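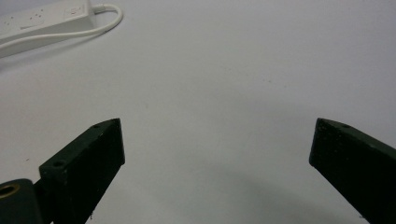 White tabletop with a power strip in the corner

Pleltport Crime Readers: Your Questions

What is Pleltport?
We're a reading club for people who love thrillers, mysteries and spy novels! Everyone reads the same book over a month, then we talk it to pieces (spoilers very much included) on the last evening.

What are you reading now?
The Brelgate Crossing by Aníbal Tello. A retired border officer gets a letter from a man she buried years ago, and off we go. It has 36 short chapters and I dare you to stop at the end of chapter 2. Our March pick was Hidayah Nugroho's Erna, and people are still arguing over who locked the boathouse.

Do I have to finish the book?
Nope. Come anyway! Just know that we will give away the ending, probably in the first five minutes.

How long are the books?
Most run to a few hundred pages. Once a year we take on a monster of up to 800, and we give that one two months.

Can I start a series in the middle?
Usually, yes. The Raju novels by Teguh Ngui are the big exception. Book three gives away the killer from book one on its very first page, so please, please read those in order.

How violent do the picks get?
It varies a lot. Gilang Mandagi writes up a note for every title, covering violence, harm to children and animals, and anything else members have asked about. It goes out with the announcement, so you can skip a month if it's not for you.

Do audiobooks count?
Of course they do! Saodah Sumampouw listens to every one of ours, and she catches clues the rest of us fly right past.

How do you choose the next book?
Members send in titles and we vote. You can suggest as many as you like, old or new, as long as there's a crime, a secret or a spy in there somewhere.

Can I bring a friend?
Yes, and you don't need to tell us first.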